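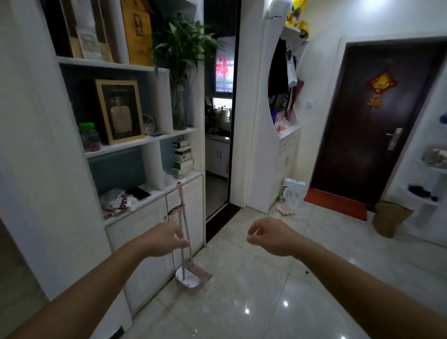
Floor day, 31/07/2024. Entryway, kitchen doorway and the table room, one after the other, no wet work planned. I wanted a proper comparison of the two sweeping orders Kenza Ghoneim and I argued over in May: hers goes door to table, mine goes table to door. The pink dustpan set lives against the white cabinet in the hall, under the open shelves, and I am leaving it there. It is the one spot you pass on the way to every room in the flat. The shelves above stay as they are for this entry. I am only logging floors, so the wine boxes, the plant and the pile of printed stuff on the bottom shelf are for another page.

Room code for this flat is Didatitz 5, same as on the shared sheet. Floor is tile all through. Polished tile is bad for sweeping by eye because the ceiling light bounces off it and hides the small white bits. What works for me is to crouch once near the wall and look along the floor before starting. Kenza sweeps the glare patches twice and skips the crouching. Both are fine.

Order used today:
Chairs in first, backs up against the table rim.
Mat and anything standing by the door left alone until the end.
Sweep the open floor toward one pile.
Pan, then bin, then the pan again for the edge line.

Chairs. Last time I pulled them out into the middle and swept around the legs, and that cost more time than the sweeping. Pushing them in by the two ends of the back works better than dragging from one side. Lift a little so the feet do not scrape.
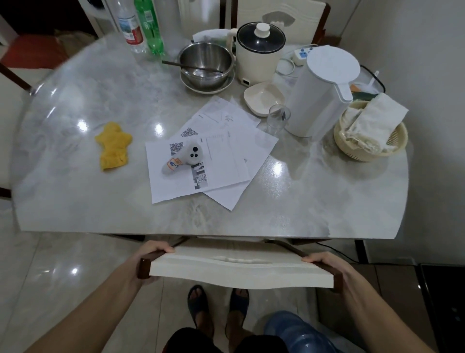
The other thing with chairs is that crumbs collect under the front legs, so after the first pass I tip each one back and go under with the broom. I did not try to clear the tabletop. Bowl, hot pot and cables stay put, and anything that drops off the table goes in the second pass. If the table is going to be wiped the same day, wipe first. I wrote that in the May entry too and then ignored it.

Weights, kitchen scale, bag on the plate, bag weight taken off:
Kitchen bin, peelings and all: 1,063 g
Paper and card from the hall: 432 g
Sweepings only: 59 g

So the sweepings are next to nothing by weight and take most of the work. The peelings could go out on their own. Ragab already does it that way in the downstairs flat. To be raised when we redo the sheet.
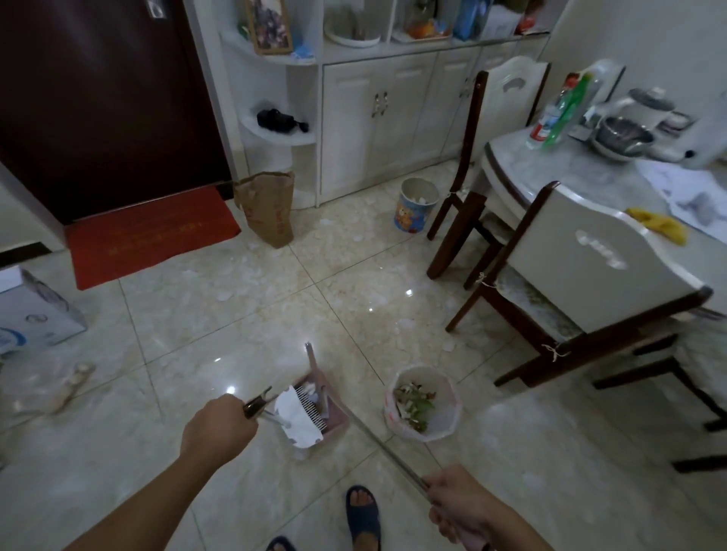 Chaimae Helmy

Notes on the pan. The row of teeth along the inside edge is for pulling hair and lint off the broom, and paper scraps get caught against it. Pick the paper out by hand before tipping or it stays behind. Having the small bin right next to the pan saves walking. Line it before starting.

Doormat: lift it last, shake it outside, sweep the rectangle underneath, put it back. The brown paper bag by the mat has to be moved for this.

Still open: whether table to door is faster. I need Kenza to do the same rooms her way before I can say. Also ask her where the spare liners went.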